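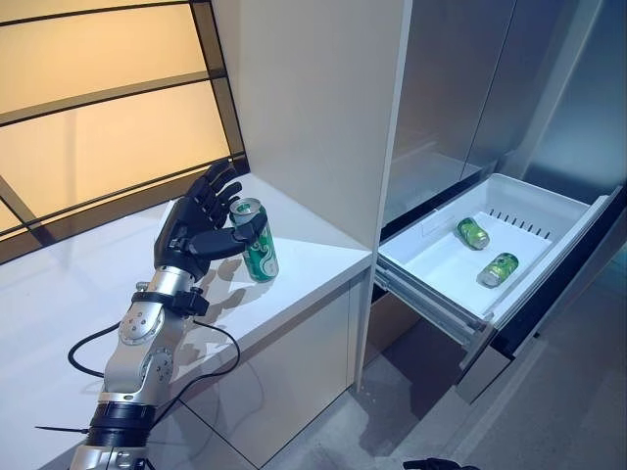 By Noemí Medrano

Why does soda fizz?

I drink a lot of bubbly water, and every time I pull the tab I wonder the same thing. Where were all those bubbles a second ago? The can felt full and still. Then – psssht! – bubbles everywhere. So I went and found out, and now I get to tell you.

Let's start with the gas. The bubbles in soda are made of carbon dioxide. You make it too, every time you breathe out! At the drink factory, machines push lots of carbon dioxide into cold, flavored water and then seal it up tight. The gas spreads out in the water in pieces so tiny that you can't see them. We say the gas has dissolved, a bit like sugar does when you stir it into lemonade.

But gas doesn't stay dissolved unless something keeps it there. Inside a closed can, the gas above the drink is squashed into a small space, and it presses down hard on the liquid. That push is called pressure. When you open the can, the squashed gas rushes out (there's your psssht) and the pressure drops. Now the gas in the drink can start to escape, and it does it by making bubbles.

Bubbles like to start in certain spots. Look closely at a clear glass of soda and you might see a line of them rising from one place on the side, over and over. There's probably a teeny scratch there, or a speck of dust with a bit of air caught in it. Gas collects at that spot until the bubble is big enough to let go and float up.

Try the raisin dance

My neighbor Refugio Contreras showed me this one when I was seven, and I still love it.

You need a tall clear glass, some fresh club soda and five or six raisins. Pour the soda, drop in the raisins and wait. They sink at first. Then bubbles stick to all those wrinkles, like little life jackets, and up go the raisins! At the top the bubbles pop, and down they go again. Mine kept dancing for 30 minutes once, but they got slower and slower as the soda went flat. Try a smooth blueberry as well and see if it dances as nicely.

What about shaking?

You already know what happens if you shake a can and open it. (I found out in June, in my aunt's car. Sorry, Aunt Lupe.) Shaking mixes tiny pockets of gas all through the drink, and each one is a place for a bubble to grow. Open it up and they all swell at the same time, pushing the drink out with them. If you drop a can by accident, put it in the fridge and leave it alone for a good while.

Warm soda is fizzier when you open it, too. Cold water can hold on to more gas than warm water can, so a cold drink lets its bubbles go more slowly and stays tickly on your tongue for longer.

Next time I'm writing about why popcorn pops, so save me your questions!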